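Prev by Date | Next by Date | Thread Index | Reply

Subject: Re: [julau-home] How many tidying runs before we train?
From: Yu-na Seol
Date: 1/6/23

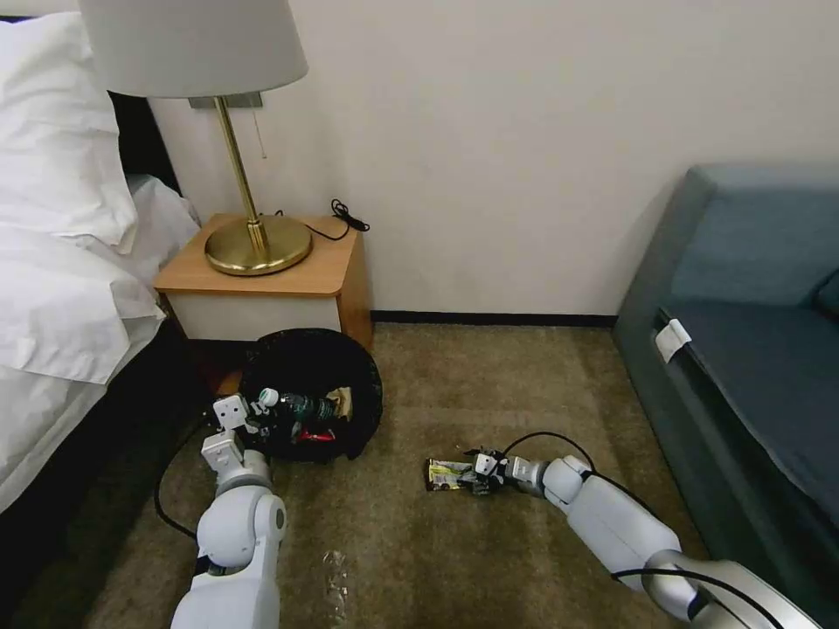 Bedroom pick-up: snack wrapper in the right gripper, left arm at the bin.

Hello all, and thank you Wahyudi for such a thoughtful message – I read it over breakfast and have been chewing on it ever since.

Wahyudi Subramaniam wrote:
> We have 418 runs of the bedroom task from Tullport now. Gun-woo
> thinks we should stop there and train. I would sooner go on to
> 1000, but only if the extra ones are different enough to be
> worth anybody's afternoon. What does the list think?

I'm with you on going further, though I do see Gun-woo's side of it! My worry is with what we've been picking up. Far too many of the early runs are paper balls, and a paper ball is such a friendly thing to grasp. Wrappers lie flat and have to be pinched against the carpet, and anything see-through is harder still. Have a look at the floor near the left arm in the picture and you'll find a flattened clear bit of plastic, a bottle or a bag perhaps, that barely shows except for a few glints. I'd love the next 200 runs to be nearly all that sort of rubbish, if people can bear it.

Two smaller things while I'm here. Please keep the fumbled grasps, as long as the person driving goes back and has another try in the same run. Byung-chul was trimming those out at Votden and I've asked him to put them back (sorry, Byung-chul, I know it was a long job). And do shift the bin between runs. We've had it by the nightstand so often that I suspect the model will simply learn to reach for the lamp.

Jin-sol has offered to go through the labels in August, and would like the clear items marked separately from the start. Could whoever is driving next add that to the notes?

Warmest wishes to everyone,
Yu-na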